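Filed under: Web design / Client sites / Docs

# skatville-site

Static site and brand assets for Skatville, built by Skudindale. The site replaces the old brochure pages and keeps the same web addresses where possible.

## Contents

- `pages/` — 97 pages in Markdown
- `brand/` — logo files, colour values, letterhead
- `theme/` — Wornance templates, lightly changed

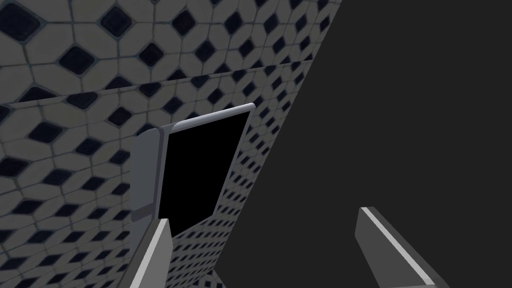

*Tiled wall, pale hexagons with dark diamonds (render).*

## Building

Run `make site` from the top folder. Output goes to `public/`. A full build writes 2336 files, most of them resized pictures. Delete `public/` before changing the theme, as old stylesheets are not cleared.

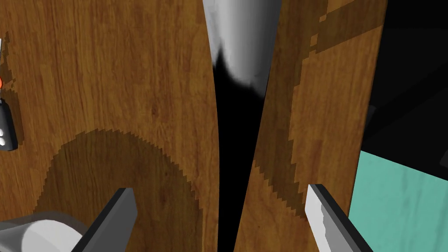
2 min read

Page text is kept apart from layout. Each page needs a title, a summary and a menu position. Pages with no menu position are built but not linked.

## Brand files

The logo comes in seven versions. Use the single-colour one below the minimum width set in `brand/sizes.txt`. The typeface is licensed to Sveinbjörnsson for web use only

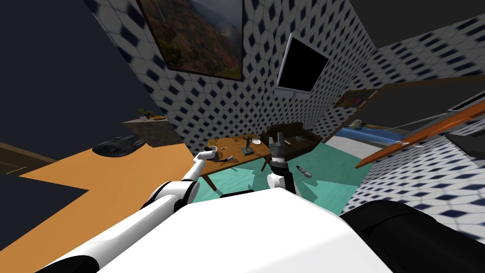 and must not be copied into the print folder. Letterhead and price lists use the fallback face instead.

## Known faults

- The contact form drops accented letters on older browsers.
- Menu order is wrong when two pages share a position.
- Redirects from the old shop pages were last checked in March.

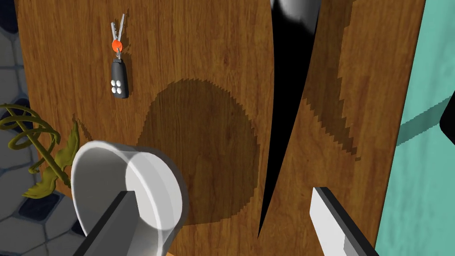
*Wooden cabinet doors and key bundle (render).*

## Changes

Send changes as a patch against `main`. Brand files are locked — ask Skudindale before replacing any of them.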